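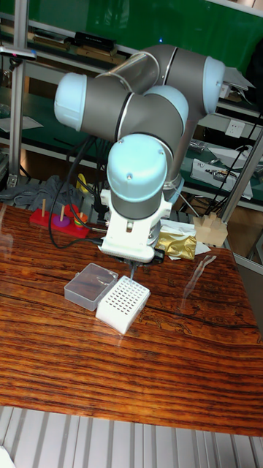

Visit report: Prastside Fertility Support, grant holders' open afternoon

The Amadi Fund asks each organisation that receives one of its grants to open its doors once during the grant year. Prastside Fertility Support held its afternoon in May, from 1.30 pm to 5 pm, at its offices on the upper floor of the Hilletti building. I attended for the regional newsletter.

Prastside pays part of the cost of treatment for couples and single applicants who do not qualify for funded cycles, or who have used up the cycles they were allowed. It also runs a telephone line and two evening support groups. The director, Morenike Ekwueme, gave the opening talk. She started the first group in a borrowed room after her own treatment ended, and registered the charity three years later.

Most of the talk dealt with how the awards are made. In the last grant year Prastside received 427 applications. Of these, 414 were complete by the closing date and went forward to reading. Each is read twice, by people who do not see the applicant's name or postcode. Where the two scores differ by more than five points, a third reader is asked. Income is checked only after scoring. Ekwueme said this order was changed two years ago, as readers had been marking down applicants just above the income line.

The average award was £2,634, paid straight to the clinic against an invoice. Medication is covered if it appears on the same invoice. Travel is not, and this drew the most questions. One visitor from a rural group pointed out that her members drive up to two hours each way for scans. Ekwueme agreed that it was a gap – the terms of the Amadi grant do not allow it, and the charity's own reserves are too small to cover it at present.

After tea we were shown Zorken, the case system the office has used since last autumn. It replaced a set of spreadsheets. A test record was taken from first enquiry to payment in twelve minutes. The form now saves part way through, so an applicant waiting for a consultant's letter need not start again. It still cannot accept more than one clinic per applicant. Those who change clinic are entered by hand.

The telephone line is open four evenings a week, with two people on each shift. Callers are not asked whether they have applied for an award, and call notes are kept apart from the application files. Training takes six weeks and includes a session on pregnancy loss led by a bereavement midwife.

Printed guides were on the table by the door. The one for employers, on time off for appointments, is new and runs to eight pages. The office printed 200 copies and will post them free within the region while stocks last.

The next round opens in September. The building has a lift, but the car park is shared and was full by 2 pm.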